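Vitcombe Kraft Paper Rolls: Frequently Asked Questions

What weights are available?
Two: 26 lb for wrapping and 50 lb for covering work surfaces. Both are uncoated.

How long is a roll?
Every roll is 150 feet. Cut lengths are sold only through the Burkevlow counter.

Can I return an opened roll?
No. Unopened rolls may be returned within 13 days of delivery.

Does the paper lie flat?
It keeps some curl near the core. Roll the last few feet the opposite way and leave it under weight overnight.

Can it cover a whole tabletop?
Yes. Measure the top and subtract 2 inches per side if you want the table edge left clear for clamps or tape.
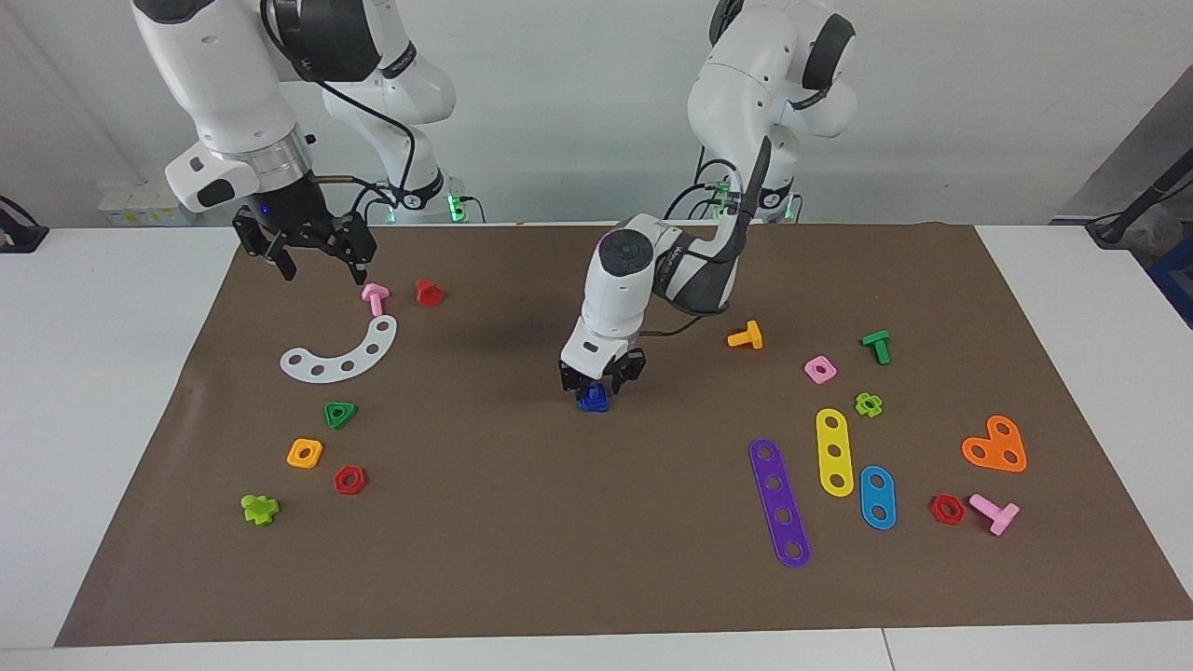
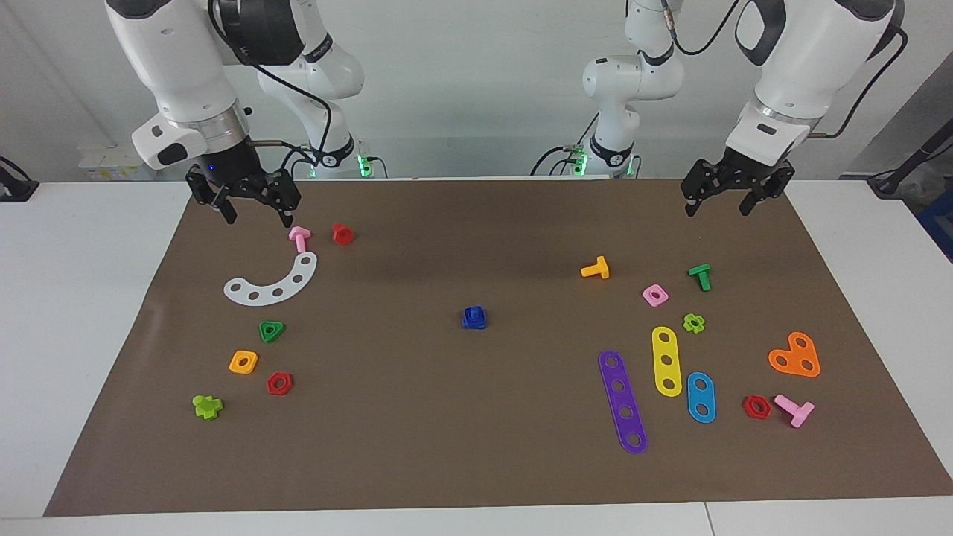 Large brown paper mat on a white table.

Is the paper safe for direct contact with food?
It is not rated for that use. Order the Alhassan butcher grade instead.

How should rolls be stored?
On end, in a dry room, with the wrapper on. Damp paper tears along the fold.

Do you ship outside the Fitberg area?
Yes, by ground freight only. Rates are shown at checkout.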